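How to Test a Tidying Robot Before You Believe the Video

Every few months somebody sends me a clip of a robot clearing a room and asks if it's time to buy one. My answer hasn't changed since March. Run the chore yourself first, with your own junk, and keep score.

Start with a pile of mixed small stuff on a towel, bags behind it.
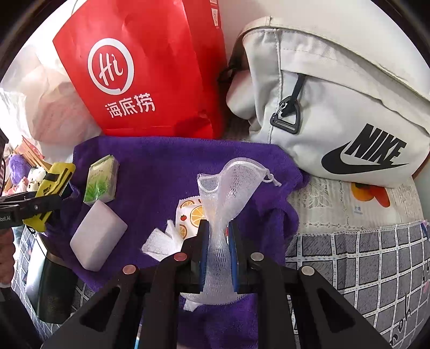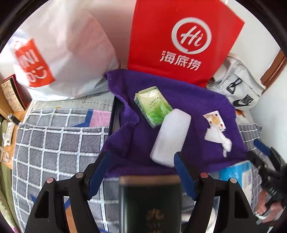
Step 1. Write down what "done" means. Tissues in one place, sponges in another, towel folded. If the towel gets shoved in a corner, that's a fail.

Step 2. Do it by hand and time it. Mine took 203 seconds, and I wasn't rushing.

Step 3. Run the machine with nobody helping. Corey Henare at Trallard let me try their Mimham arm on my pile. It got through 26 pickups before it grabbed a fold of towel along with a tissue pack and stopped.

Step 4. Mess it up again, differently. Demos love hard boxes in neat rows. Soft things change shape every time you touch them – mesh and thin plastic are the worst.

Step 5. Count every rescue. The Cuautle people told me they had 1000 good grasps. Fine, but how many times did a person step in? They didn't have that number.

I'd want 200 piles in a row without a rescue before paying for one. Wunach says next year. They said that last year too.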